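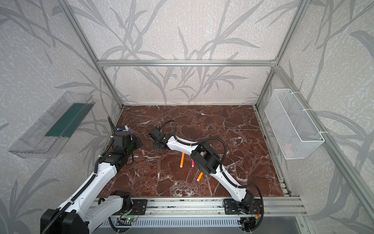 Seller says the driveway easement is "a handshake thing." Do I walk?

Ayodele Lawal

We are under contract on 11 acres with a small cabin on Welar Lake, 292 feet of frontage, septic that passes, a dock that mostly faces the water. The trouble is the driveway. It leaves Jara Road, crosses the corner of a parcel owned by a man I have met once, and then wanders on to our place as if it had all day. The listing said "private drive." When I asked the seller for the recorded easement he told me there had never been a need for one, that he and the neighbor had a handshake thing, and before that the neighbor's father and the seller's uncle had a handshake thing. I come from a family that gets receipts for gum. My wife, meanwhile, is already inside the cabin in her head. She wants the back room done with panels like the ones up top, gray bamboo-looking leaves on a paler gray, and a reddish-brown floor in that marble pattern with the white veins all through it, and I have had to point out that you can't carry wall panels in by canoe.

The title commitment came back from Drudetti Title and it lists "lack of a recorded right of access" as an exception, on page four, between something about mineral rights and something about the county drain. Our agent called this "pretty normal up here." The lender has not said anything yet. I don't know whether that means they don't care or that they haven't reached page four.

What I would like to know:

Can we close on a place like this and sort the easement out afterward? Is a handshake that's older than I am worth anything? And if the neighbor is willing to sign, who writes the thing, and who pays? Our inspection period runs to 18th March and the seller is not keen to extend it. He says he has another buyer. He has had another buyer since February.

Shared 11 times

culvert_pete

Don't close and sort it out afterward. Before closing the seller wants something from you. After closing the seller lives in Arizona.

I bought on a handshake driveway. The old fellow next door was a peach, waved every time I drove by, used to leave tomatoes on my porch. Then he died and his kids listed the place, and the first thing the new people did was put a gate up. Nice gate. Powder coated. It took me two summers and a lawyer to get through it legally, and I could have had the whole thing signed for the price of a case of beer if I'd asked when he was alive.

To your questions. A handshake gives you permission. Permission can be taken back, and it generally doesn't travel with the land when either place gets sold. There are exceptions, and each one of them costs a retainer to find out about. People will tell you that if you've used a road long enough you get the right to it. Maybe. In a lot of places the use has to have been without permission for that to work, so your seller bragging about how friendly everybody was is doing you no favors. Ask somebody licensed in your state before you lean on it.

Who writes it: a real estate attorney, not your agent, and please not the neighbor's nephew. Who pays: the seller, if you have any nerve. He's the one who called it a private drive.

Also get it surveyed. The easement has to say where it is. Mine said "along the existing two-track," and by the time anyone was arguing about it there were three two-tracks.

mossback

I'd just close. We've had a shared drive forever with nothing written down and never had a problem. People are too lawyered up these days. Bake the guy a pie.

Comment from culvert_pete: What happens when he sells?

Comment from mossback: Why would he sell? He just put a roof on.

tworoads_and_a_ditch

I spent a good part of my working life in a county register's office, so I have read more driveway feuds than novels. I mostly agree with Pete. The pie is fine too, but bring a draft along with it.

Some things to put in the draft, because the short versions are the ones that came back to my counter.

It should say that it runs with the land and benefits your parcel, with both legal descriptions in it. If it only names you and the neighbor as people, you may have bought yourself a very formal handshake.

It should give a width. You'll want room for a propane truck, a plow, and someday a cement mixer. A drive that a pickup just fits through will be discovered to be too narrow on the day the well rig shows up.

It should mention utilities. Access and utilities are different rights, and a good many people have a lovely legal driveway and no legal way to run a power line beside it. Find out where your electric comes in now. If it crosses the same corner, cover it in the same document.

It should say who fixes the road and how the bill gets divided. I recorded one agreement where maintenance was described as "neighborly." Those neighbors were in court over a culvert by fall.

If the neighbor has a mortgage, ask the attorney whether his lender needs to sign off. A mortgage that was recorded ahead of your easement can wipe it out if the bank ever forecloses. Hardly anyone thinks of this one, and I can see why, as it's a dull thought to have at a lake.

Then get it signed, notarized and recorded at or before closing, and have the title company take that exception off your policy. Call Drudetti and ask them in so many words what they would need in order to insure access. They will usually tell you, and it's often a shorter list than you feared. As for your lender, I wouldn't wait for them to find page four. They do get there, generally the afternoon before you sign.

If the seller won't extend, your attorney can send over an amendment making a recorded easement a condition of closing. If he refuses that as well, let the other buyer have it. I'd be curious to meet him.

Ayodele Lawal

Thank you, all three. I called the neighbor tonight. He's willing to sign and said he'd assumed it was written down somewhere already, which apparently is what everyone on that road has assumed. He did ask whether we planned to keep the dock where it is. I said we'd talk. We have an appointment with an attorney, and my wife is making the pie.

85 people found this helpful
1121 views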